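Testing adhesive phone mounts on common dashboard and worktop surfaces
Product Design, Year 2 project report
Clerley College

1. Background

Phone mounts that stick to a surface are sold as an alternative to the clip and cradle types. Most have a gel or suction pad, and the packaging usually says the pad can be washed and used again. Our group wanted to find out how well this holds up over repeated use. We also looked at how easy each mount was to fit with one hand, as that came up often when we asked other students what they disliked about the ones they owned.

We bought three mounts. The Lutura has a round gel pad and a ball joint. The Hekico has a suction cup with a thin gel rim and a locking lever. The Dimitriou is a flat gel pad with no arm, sticky on both sides, and the phone goes straight on to it.

2. Method

Each mount was tested on four surfaces: smooth glass, painted metal, textured dashboard plastic and sealed wood. The dashboard plastic was a panel from a scrapped car, which we cut into two pieces so that one could be kept clean for comparison.

We used a dummy phone weighing 152 g, made from an old handset with its case glued on. The mount was pressed down for 7 seconds, left for an hour, then loaded. We recorded how long it held, and stopped the clock at 1,000 minutes. Anything that reached this point was counted as a full hold.

All surfaces were wiped with a damp cloth and dried before each run. Pads were rinsed under the tap without soap and left to dry in the air. We did not test with soap, although two of the three instruction leaflets allow it.

For the vibration test the panel was bolted to a sanding table with the abrasive sheet taken off. This was a rough way of doing it and the speed could not be set exactly. Results from the vibration test should only be compared with each other.

3. Results

On glass all three mounts reached the full hold when new. On painted metal the Lutura and the Hekico did so, and the Dimitriou came off once and then held on the repeat.

Textured plastic gave the widest spread. The Hekico would not form a seal at all unless the adhesive disc supplied in the box was stuck down first. With the disc in place it reached the full hold every time. The Lutura held without a disc but crept downwards, leaving a faint oily ring that wiped off. The Dimitriou fell within the first hour on every run.

Sealed wood was close to painted metal for all three.

After repeated washing the Lutura lost the least grip. The Dimitriou pad picked up lint along its edges which rinsing did not shift, and its hold time on glass dropped after the fourth wash. The Hekico rim was hardly affected, but the lever became stiff and one member of the group could no longer close it with one hand.

4. Notes on cleaning

The way a pad or surface is cleaned made more difference than we planned for. In our early runs we used paper towel, which left fibres on the gel, and those runs were thrown out and repeated. We changed to woven cloths for the surfaces and rinsed them between runs.

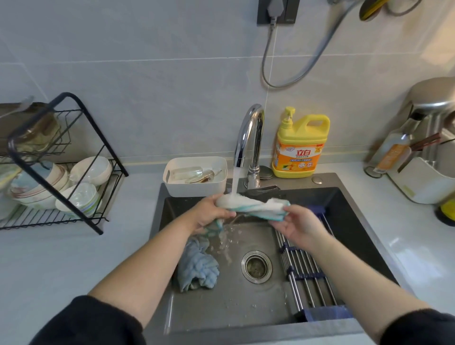
Figure 1. Rinsing a cloth under the kitchen tap.

Drying time also matters. A Lutura pad put back while still slightly damp slid off the glass as soon as the phone was added. After that we left every pad overnight.

5. Costs

The whole project, including repeat mounts, the car panel and bolts, came to 1,640 in college workshop credits. Most of this was bench time. The mounts themselves were the smallest part of it.

6. Limits and further work

We only had two samples of each mount, so a faulty one could have changed the result. No test was done in heat, and a dashboard in June gets much hotter than our workshop. We would like to repeat the textured plastic runs in a warm cabinet, and to try a heavier phone on the Hekico with and without its disc.

The one-handed fitting test was done by group members only, all of them right-handed. The score sheets are in Appendix B and the hold times for each run are in Appendix A.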